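Teaching by Hand, Teaching by Remote: what we changed in the utensil task
Speaker notes, Undberg meeting, Monday session
44 shares | 2 comments

Slide 1. Title

Introduce self, mention Mahfuz Siddiqui and Nimal Bepari as co-authors. The talk covers one task, sorting cutlery and kitchen tools from a table, and two ways of giving a robot arm its examples. Keep the introduction short. The room already knows what imitation learning is.

Slide 2. Two ways of showing

Define terms and then stick to them.

By hand: the operator takes hold of the arm, moves it through the task and the joint angles are recorded. The operator feels the weight of the arm and any contact with the table. The operator's own body tends to end up in the camera view, and the arm follows paths that suit a human shoulder.

By remote: the operator holds a smaller copy of the arm, and the working arm follows it. The cameras see only the task. The operator loses most of the feel and has to judge contact by eye or from the monitor.

Say plainly that the Bekance project used both. By hand came first, and we kept it for single-arm pick-ups. Everything with two arms is done by remote. One person can't push two arms about and close two grippers at the same time. Nimal tried.

Slide 3. What the wrist camera is for

Main point: a fixed camera is good for planning the approach and poor for the last few centimetres. The hand hides the object at the moment the operator needs to see it. The wrist camera has the opposite fault. It sees little of the table but keeps both fingertips in view during the grasp. Trained policies seem to lean on it heavily during the close. When we masked it in replay tests, the arm reached the right area and then closed in the wrong place. 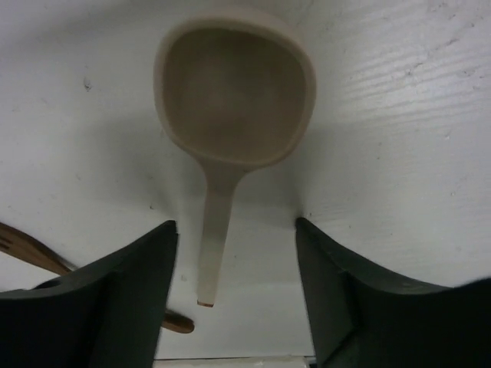 Finger clearance is the quantity we ask operators to watch before they commit to a close. A wide opening forgives a sideways error, but it also lets in whatever is lying next to the target. With the ladle, the handle runs down into the gap between the open fingers, and the rounded end of a wooden handle sticks into the same gap from the left. An operator who closes straight away from there risks pinching two tools together. The advice in our manual is to shift the wrist away from the neighbour first, then narrow the opening, then descend. It costs a little time per example and the policy does pick up the habit.

If asked about the raised rim of the bowl: grasping ladles by the rim was allowed in early recordings and later dropped. The tool swings when lifted by the rim. Mixed grasps in a small data set gave us an arm that hovered between the two choices.

Slide 4. Layout and instructions

Operators are told to vary the layout between examples. Left alone, they don't. Jeanine Jacobs plotted the start positions from the first round and found that each operator had a favourite arrangement, with handles towards themselves. The policy learned the arrangement. It failed when the same tools were turned round.

Current rules, read out quickly:

- Change the order of the tools after every example.
- Turn at least one tool away from the usual angle.
- Start both arms from a different pose each time, within the marked limits.
- Leave pale items in. Do not swap them for dark ones to make recording easier.

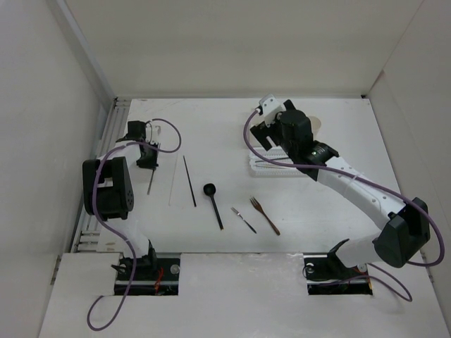
Fig. 2. Utensils across the middle of the table, both arms in place, slotted tray under the right gripper.

Spend a minute on the last rule. The translucent chopstick at the left is hard to pick out against white, from this camera at least. Operators complained about items of this type, and Mahfuz was in favour of removing them until the policy was stable. We kept them. The argument for keeping them is that an operator who can't see an item slows down and looks for it, and that slow approach is itself useful to record. The argument against is that the slow approach is long and full of pauses, and pauses train badly. We trim any pause longer than 2 seconds. I don't claim that figure is right. It was picked by looking at plots.

Spoons and forks are also not equal. A flat handle lying on a hard table gives the fingers very little to get under. By hand, an operator feels the fingertips touch down and eases off. By remote, they press. We now limit downward force in the controller and no longer rely on instruction.

Slide 5. Numbers

103 examples recorded by remote in the round reported here. 15 were thrown out: dropped tools, closed on nothing, or one arm touching the other. Do not round these when speaking.

Examples recorded by hand are kept in a separate set. Mixing the two without a label made results worse in our tests. With a label they did no harm and helped slightly on single pick-ups. The likely cause is speed. Hand-guided motion is quick in free space and very slow at contact, and remote motion is more even.

Mention that Afroza Seneviratne wrote the replay checker. It runs every example back on the arm with an empty table and flags any joint that falls behind its command. Examples that fail are reviewed, not deleted automatically.

Slide 6. Two arms, one operator

Splitting the work between the arms is the part we handle least well. Both arms can reach the middle of the table. If the operator uses the left for a spoon in one example and the right in the next, for no reason the cameras can see, the policy sees two answers to one question. Sometimes it starts both arms and they meet.

We now fix a rule before each recording block: nearest arm picks, the other waits clear. The rule is dull for the operator. It also wastes the second arm for most of the task, except when something has to be held steady or passed across. Crowding at the tray is the usual cause of a stopped run. A raised forearm over the tray blocks part of the view of the items behind it, and the waiting arm should stay out of that area.

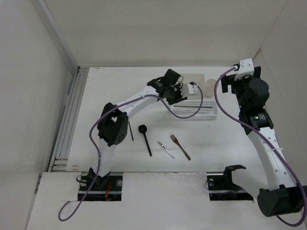 Sandra Hebden asked at the Bromero run-through whether the nearest-arm rule only hides the problem, and whether operators should be recorded talking through their choice of arm so that the words could be used as a label. She thought the choice was rarely random, and that people often picked the arm that left the next move easier.

Answer for the talk: she is probably right, and we have no spoken data to test it. The rule stays for now. A short block with spoken labels is planned for August, with Roy software handling the time alignment. Do not promise results.

Slide 7. Open items

Cable drag on the wrist is not modelled. Replay on a second cell with the cables routed differently shows small errors at full reach.

No measure of operator fatigue. Late examples in a block are shorter, and we don't know if that is skill or carelessness.

Leave this slide up for questions. Contact details are on the handout.

2 comments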